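Subject: Re: [clorkside-social] Umpire roster and the shortened season

Iraklis Antoniadis wrote:
> The Grallico people want the season cut and match
> fees held where they are. Can someone explain why
> we'd pay the same for fewer games? Also, who has
> the urn?

Iraklis,

Because they asked nicely, as far as I can tell. The ground hire is 1076 dollars whether we play all summer or stand on it once and wave. Split across 40 paying members, the saving from dropping two rounds wouldn't cover a new set of bails. Mulell have already said yes, but Mulell would say yes to cricket on ice if it finished before lunch.

The urn is at my place, as is most of the club's property.

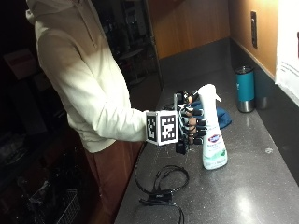 Umpires

Pálfi has offered to stand in the November games at 60 dollars a match plus afternoon tea. He gave me out leg before on 153, the only time I've been anywhere near it, so please take my endorsement as the act of a very big person.

We still need a second umpire for the away fixtures. Knowledge of the laws would be a bonus.

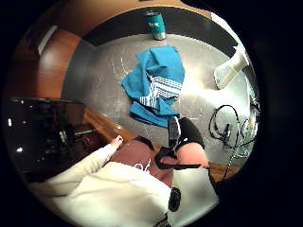
If we can't find one, the batting side supplies square leg as usual and we all pretend the run-outs are fair. I'd sooner pay someone. Replies to the list, please, and trim the quoted bits at the bottom.

Got to go, nets at six.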